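Lestport Makers Circle
Minutes of the monthly meeting, March 11, 2019
Minutes taken by me, Nigel Whiteley (again!)

Present: 18 members, plus two guests from Wevside. Apologies from the Tindall crowd, who had a clash with their own club night.

We got going late since I had left the key to the side room in my other jacket, so I skipped the usual reading of the last minutes and everybody was kind enough to approve them on trust. One correction: the laser cutter fee is 9 dollars a session. I wrote it down wrong last time and three people have already paid me the wrong amount. Come find me and I'll sort it out.

Report on the Jitgate open day

This took up most of the evening, and I'm glad it did, because I had a wonderful time there and wanted to talk about it! Eight of us went over in two cars. Jitgate had set up stations all through the building and you could wander about and ask whatever you liked. The arm sorting bolts in the lobby drew the biggest crowd (kids three deep, you couldn't get near it), but our group kept drifting back to the household handling station, where the work is done with grippers you hold in your hands.

I passed my tablet around at this point so people could see what I was going on about.
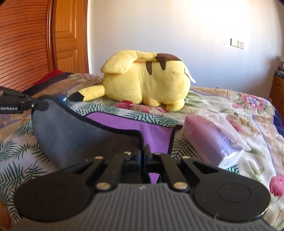

Two grippers on the gray and purple cloth, Pikachu looking the other way.

Folding sounds easy until you think about what a pair of jaws has to do with a soft edge. Marcy asked whether the black binding helps, and I said I would think so, as it gives the fingertips something thicker to hold than plain fabric. Paul wasn't convinced. He thinks binding would only drag at the corners, and he and Marcy went back and forth on it for a good while. I've left most of that out. We agreed to try both kinds of edge on our own bench.

Dev liked how narrow the fingertips are and wants to copy that on the club gripper, which at the moment has big flat pads more suited to picking up soup cans. He also liked the linkage bars with the brass-colored pins and wondered if we could get by with plain bolts. The feeling in the room was yes, for a first go, with lock nuts.

One of our Wevside guests, Lorna, asked if the patterned bedding makes life harder for any camera trying to find the cloth. Good question, and I didn't have an answer. I said I'd email Jitgate and ask. She also asked about the Pikachu, and whether she could have it. I can't help there.

Our own demo table

Jitgate's day got everyone fired up about doing something ourselves in June. After plenty of chat we settled on one table at the Lestport street fair with the club gripper, a stack of dish towels and a sign inviting people to have a go. Voted on and passed, with Paul abstaining until he sees the new fingertips.

Budget for the table is 25 dollars, mostly towels and a tablecloth. Susan has a folding table we can borrow as long as we don't put glue on it. Last time was mentioned.

To do

Nigel: email Jitgate with Lorna's question, and ask if they'd let a second carload visit.
Dev: print a pair of narrow fingertips and bring them next month.
Marcy and Paul: one cloth with binding and one without, same size please.
Susan: table, and check the fair's rules on extension cords.

Any other business

The coffee machine is leaking from the bottom again. Please stop putting it on the shelf above the soldering irons. Lorna invited us all over to Wevside to see their plotter, and several hands went up, so I'll pass around a sign-up sheet.

Wrapped up at 9 and a few of us stayed to stack chairs.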